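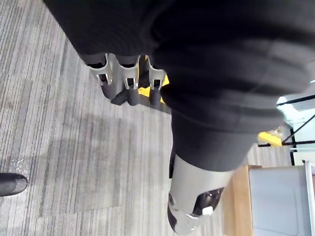

Wrist camera, sleeve on, over the carpet tiles.

Lists > Grippers and Hands > Trying things out
Reading time: 2 minutes
May 2026, by Shoshana Ridgeway

Hello all, and thanks Ezekiel for the nudge. Quoting you so people can follow:

> On the Waken thread Ezekiel Kapoor wrote:
> Has anyone run the fingered hand with a fabric sleeve on? Pascal says
> the cloth creeps down over the wrist camera and he loses half his view.
> Also, is it any good on big hollow parts, or should I stick with the
> Collet two-jaw?
>
> Ezekiel

Right, the sleeve first. Pascal has a point! Ours takes up a great chunk of the wrist view, all black folds, and whatever is left over has to do for lining up. I've been pushing the cloth back and putting a band round it before each run (a plain hair band, nothing clever) and that held for 12 runs before I had to fiddle with it again. Perrine wants to cut a notch in hers. I'd like to see how that frays before I take scissors to mine.

As for big hollow parts, we've been using the black shoe-shaped mouldings from Pustholm, lifting them off the yellow bench and over to the clear bin on the floor. They're awkward things, because the weight is all at one end and the walls give a bit when you squeeze.

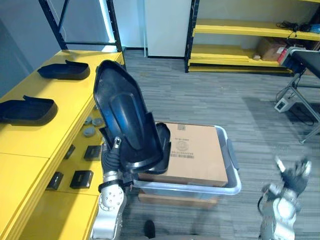 What I found is that it matters far more where you grab than how hard. Catch one near the middle and it tips, catch it by the thick end and it comes up nicely. Out of 38 tries I dropped 14, and most of those were me being greedy with the speed. I ran the Collet on the same parts at the same speed and it dropped fewer, but it left marks on the edges, so take your pick. The little grey discs I haven't had a proper go at yet.

One grumble: the controller threw error 911 on me twice and I can't find it in the manual. Tainá, did you ever get to the bottom of that on your Zulus board?

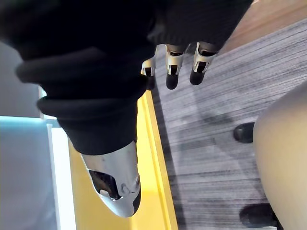 Settings, for anyone who wants to copy me

Slow close, thumb first, then the three fingers together. Grip force at the second lowest step. Head camera for the approach and the wrist one only for the last bit, when the sleeve is behaving.

I'll send the logs to anyone who asks, they're too big for the list.

Cheers,
Shoshana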